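Bilano Opens Shared Kitchen Corner for Tenants in Clostden

CLOSTDEN, April 15, 2021 – Bilano, which rents small offices and workrooms, has opened a shared kitchen corner on the ground floor of its Dilness building. The corner is open to all tenants at no extra charge.

Work began in February. The old counter was taken out, the wiring was checked and the walls were repainted. The space serves 15 tenant firms and up to 100 people on a busy day.

Tenants asked most often for a simple way to heat lunch. The microwave is a white Midea with a round dial on the front and a vertical door handle. It stands on a light wooden tabletop.

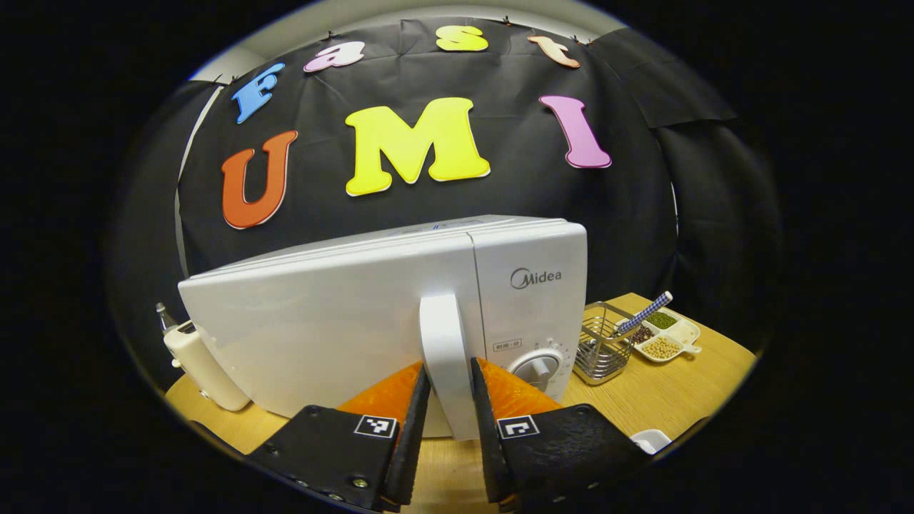 Can tenants bring guests to the kitchen corner?

Guests are welcome when a tenant is with them. Larger groups should write to the front desk a day ahead.

"People were eating cold food at their desks," said Danylo Zakharchenko, building manager at Bilano. "They wanted a dial they could turn and a table to stand at. We kept it basic."

The corner opens at 9 each morning and closes when the front desk does. Food should be covered before heating, and spills should be wiped up right away. Cleaning is handled by Stelmakh, the firm that already looks after the hallways and restrooms.

Bilano's Dilness building has 2,729 square feet of shared space, including the kitchen corner.

Press contact: Danylo Zakharchenko, Bilano, Dilness building, Clostden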